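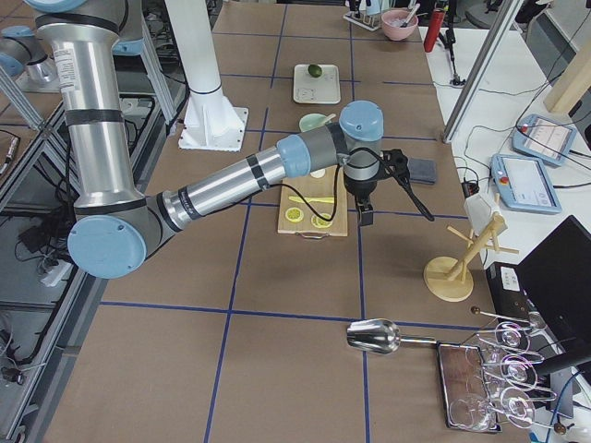 Two slices of lemon on the board. Mine for this recipe are cut a little under a quarter inch.

How I Make Candied Lemon Slices

I started making these for the top of a pound cake and now I mostly eat them straight out of the jar (sorry, cake). They're chewy, a little bitter around the edge, and so pretty when you hold them up to the window. You need lemons, sugar, water and a wide pan. That's it!

What to get

4 medium lemons, the thinner skinned the better
2 cups sugar, plus more for coating
2 cups water
A pinch of salt

I buy my lemons at the Coruvwood market when I can, but grocery store ones are fine. Supermarket lemons usually have wax on them, so pour hot water over them in the sink and scrub with a brush. Dry them well or the knife will skate around on you.

Cutting

Cut off both ends until you can see fruit, then slice the rest a little thinner than a quarter inch. I've tried going paper thin and they just fell apart in the syrup, and the fat ones stayed tough in the middle. Use your sharpest knife. A serrated tomato knife works great too, if that's the one you keep sharp! Flick the seeds out with the tip as you go. Small end pieces can go in too, they taste the same.

Blanching

Bring a pot of plain water to a boil, drop the slices in for two minutes, then move them to a bowl of ice water. I skipped this step for years and always wondered why mine came out so bitter. If you love bitter (my sister does, she puts them in her tea), do it once. I do it twice.

Simmering

Put the sugar, water and salt in your widest pan and stir over medium heat until it goes clear. Lay the slices in as close to one layer as you can get. Turn the heat down until you see lazy little bubbles, and leave it there for 45 minutes to an hour, turning the slices over every 15 minutes or so. They're ready when the white part looks see-through. Don't let it boil hard! I did that with a whole batch in September and ended up with lemon-flavored glue.

Drying

Lift them out one at a time onto a wire rack with parchment underneath, and let them sit overnight. In a humid kitchen it can take a full day or more. When they're tacky but not dripping, press both sides into sugar, or leave them plain if they're going on a cake.

Keeping them

They last about a month in the fridge in a closed jar, with parchment between the layers. Save the syrup too! My last batch left me with 288 grams of it, and it's wonderful in iced tea or brushed over a warm cake. Half-dipped in dark chocolate is next on my list, once I find a bar that isn't too sweet.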